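Türme bauen mit Symbolwürfeln: Anleitung für drei Würfel

Für diese Übung braucht man drei weiße Würfel mit schwarzen, gummiartigen Ecken und Symbolen auf den Seiten, dazu einen Tisch, der nicht wackelt. Wir nehmen die Würfel aus dem Set von Flustar, die von Nolero gehen genauso. Eine Runde dauert etwa 4 Minuten, beim ersten Mal länger.

Vorbereitung

Tischplatte abwischen und trocknen lassen. Krümel unter der untersten Ecke reichen aus, damit der Turm schief wird. Danach die Gummiecken mit einem leicht feuchten Tuch abreiben — Staub nimmt ihnen den Halt. Kein Spülmittel verwenden, es hinterlässt einen Film.

Der Turm

1. Den ersten Würfel flach auf den Tisch stellen, mindestens eine Handbreit von der Kante entfernt.
2. Den zweiten Würfel von oben aufsetzen. Nicht schieben, die Ecken bremsen und der untere Würfel wandert mit. Sitzt er schief, wieder abheben und neu ansetzen.
3. Den dritten Würfel zuerst über dem Turm ausrichten und erst dann senken. Hängt er schräg, vor dem Aufsetzen gerade drehen, bis alle vier unteren Ecken gleich hoch sind.
4. Loslassen und kurz warten, bevor man den Tisch wieder berührt.

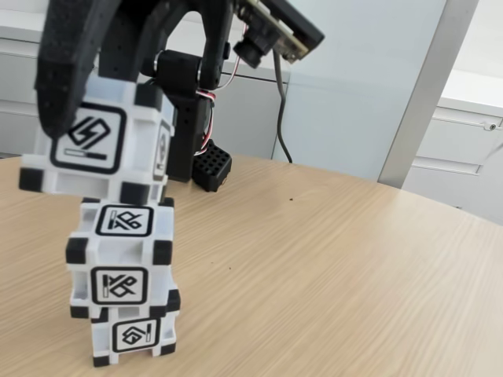 Usman Swati meint dazu, man solle den zweiten Würfel immer von der Seite auf Augenhöhe kontrollieren, von oben sehe ein verdrehter Stapel fast immer gerade aus. Das können wir bestätigen. Wer im Stehen baut, geht vor Schritt 3 einmal in die Knie.

Symbole ausrichten

Für die zweite Stufe legt man vorher fest, welches Symbol nach vorn zeigen soll. Wir fangen gern mit dem Blitz über dem kurzen Balken an, weil man bei ihm sofort erkennt, wo unten ist. Alle Würfel werden zunächst nebeneinander auf den Tisch gestellt und einzeln gedreht, bis die gewünschte Seite vorn liegt. Erst danach wird gestapelt. Dreht man die Würfel im Turm, verrutschen meist die darunter.

Zwischen den Würfeln so viel Platz lassen, dass man jeden greifen kann, ohne den Nachbarn anzustoßen. An einem runden Tisch fehlt die gerade Kante als Hilfe; hier richtet man die Vorderseiten am ersten Würfel aus. 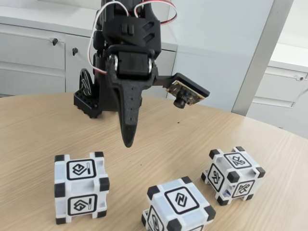
Bei uns klappt das Ausrichten besser, wenn einer das Symbol ansagt und der andere dreht, sonst sucht jeder nach etwas anderem. Gruß, Arain

Abbauen

Immer von oben nach unten abheben, nie den ganzen Turm tragen. Die Würfel zum Lagern nicht in die Sonne legen, die Ecken werden sonst mit der Zeit hart. Unsere liegen seit Dezember in einer Schachtel von Zonico, mit einem Stück Stoff zwischen den Lagen.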